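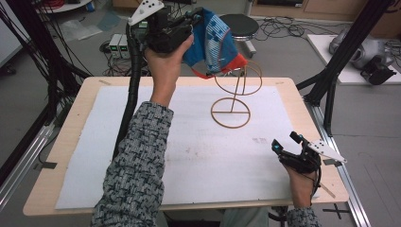 Rultwood Apartments kept my client's security deposit for 217 days. Her name is Hiwot Wako and she said I could post about it. Thread on what the law lets a tenant do when this happens.

Most states give a landlord a fixed number of days after move-out to return the deposit or send an itemized list of deductions. The count is different from state to state. Look yours up before you write to anyone.

Hiwot moved out in June. She left a forwarding address in writing and kept a copy. In many states the landlord's clock doesn't start until they have that address, so a phone call may not be enough.

The list she finally got had one line: "cleaning and repairs, $417." No receipts, no rooms named. Our state requires each item and its cost. A lump sum doesn't meet that.

Ordinary wear is not damage. Faded paint and flattened carpet are wear. A hole in a door is damage. Most of the arguments I see are over carpet.

We sent a demand letter with 2 attachments: the lease and her move-in checklist. My colleague Hagos Nigatu drafted it and it fit on one page. It gave a deadline and cited the statute.

They offered $200. She turned it down and filed in small claims. You don't need a lawyer there, and in some states you can't bring one into the hearing.

Some statutes allow double or triple the deposit if the landlord acted in bad faith. Judges don't award it automatically. You have to ask for it in the claim.

Also check the deadline to sue. It can be several years, but leases get lost and managers change.

General information only, not advice on your case. Replies are open, but please leave out your landlord's name.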